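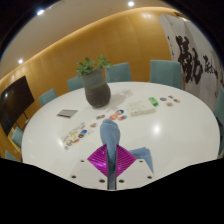
## Shared table and craft corner: progress since December

This report covers the second part of the Drellberg common room project, paid for from the small-spaces grant. The first report dealt with the floor and the lighting. This one deals with the large round table, what is kept on it, and how the craft hour is going.

### Spending

The grant for this part is $1720. We have spent $548 on chairs and craft supplies, all ordered through Turunen. The white table was already ours. The delivery charge is included in the total. The remaining money is set aside for shelving.

### The table

The table seats more people than the two desks it replaced, and people can reach the middle from any side. The gloss top wipes clean easily. It also shows the ceiling light quite strongly, and two residents have asked for a softer bulb. We will price one with the shelving.

We have agreed on a few things that stay out between sessions:

- the potted plant in the gray pot, toward the far side
- the stickers
- a folded blue cloth for wiping down

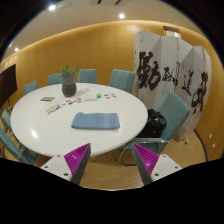

The cloth goes back folded after each session. Before this we used paper towels and went through them quickly. The plant was moved from the windowsill, where it was losing leaves, and will stay on the table through the winter.

### Craft hour

We have held 11 sessions and expected to hold eight by this point. Most people come for the stickers and stay to talk. The loose ones tend to spread across the table, and picking them up takes up the last part of the hour. We tried a bowl, but small pieces stuck together at the bottom. Shallow trays are on the list for the next order.

Attendance drops when the Grondbridge bus is running late. We have moved the start back by half an hour and will see if it helps.

### Still to do

1. Choose shelving and get a second quote.
2. Order trays and refill the sticker supply.
3. Replace the ceiling bulb.
4. Put the table rules on the wall by the door. 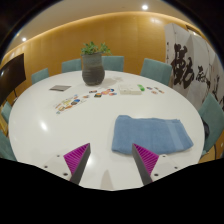 Drellberg, 2023-01-24

We ask that the balance stay available until the shelving is delivered. Drisance has offered to fit it at no charge if the units arrive flat-packed, and we would like to accept. Receipts for the chairs and supplies are attached, and the second quote will follow as soon as we have it.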